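What We Learned Writing House Rules for a Simulated Kitchen Robot

Project report, spring term

When our group picked "rules for home robots" as a topic, I figured we'd be done by the end of April with time to spare. How hard can it be to write down what a robot should and shouldn't do in a kitchen? Pretty hard, as I found out somewhere in the second week, when we had 97 rules in a shared file and a bunch of them contradicted each other.

I should back up. Our course is mostly about control, but every team also has to turn in a section on safe practice. We'd already been working with Wustar, the simulator our lab uses, and we had a set of household tasks ready to go. So we decided to make the safe practice part the whole project. We called our rule set Jernis (it doesn't stand for anything, it was just free on the server) and the plan was to check every task run against it.

How we built the rules

The first version was a brain dump. Everyone wrote down anything they could think of, from "don't swing the arm over a person" to "put the sponge back." Then we sat in the Widmer room one Thursday and went through the entire list out loud, which I really don't recommend doing without snacks! We threw out everything we couldn't check from the simulator's logs. "Be careful with glass" sounds great, but careful how? If two of us read a rule and came up with different tests for it, it got rewritten or it got cut.

That left us with 34 rules, and I'm still pretty happy with them. They fall into a few loose piles: where the arm may go, how fast it may move near things, what the gripper may hold on to, and what state the kitchen has to be in at the end of a run. The last pile is the one I worked on, so it gets more space in this report than it probably deserves.

The sink problem

Sink tasks gave us more arguments than everything else put together. On a counter, a rule like "keep the gripper above the work surface" is simple. A sink is a hole in the work surface, so our own rule said the robot could never wash anything or even pick something up from the bottom of the basin. We hadn't noticed until we lined up the rules with the task list. 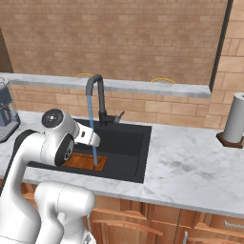

Sink task in simulation: gripper over the basin, cutting board inside, faucet running.

We ended up treating the basin as its own zone with its own floor height. The arm may enter from above, it has to slow down before any part of the gripper drops below the rim, and it has to keep clear of the faucet the whole way in and out. A tall gooseneck spout is a really awkward thing to work around, because the straight path from one side of the basin to the other can go right through it. I wanted a fixed clearance of 80 millimeters. My teammates thought that was too much for a small sink, and we went back and forth for days. We kept 80 in the end, and wrote a note saying it should be looked at again for other kitchens.

Then there was the water. Rule 22 says any faucet that's open at the start or opened during a run has to be closed at the end, unless the task says to leave it on. Sounds obvious, right? But our success check for moving a board only looked at where the board was. A run could pass with the water still going, and in a real home that's a flooded floor waiting to happen. I'd put this one in any rule set, even a tiny one -- check the whole kitchen at the end, and check it separately from the task.

Checking the runs

We wrote a script, Vukeck, that reads a log and prints every rule that was broken, with the time it happened. We fed it 66 runs. I won't pretend the script was perfect. For a while it counted the gripper touching its own target as a collision, so every pick was a violation, and we had to go back and redo the lot.

Things I'd change

I'd write the tests first and the wording second. I'd also give each rule an owner, so there's one person to bug when it makes no sense. And I'd want somebody who cooks a lot to read the list -- we're students, and most of us mainly use the microwave.

One open question is how much of this carries over to a real arm. Simulated water doesn't splash on a connector, and our rules say nothing yet about wet grippers or slippery boards. The next group is welcome to our rule file, the script and the long comment thread about faucet clearance.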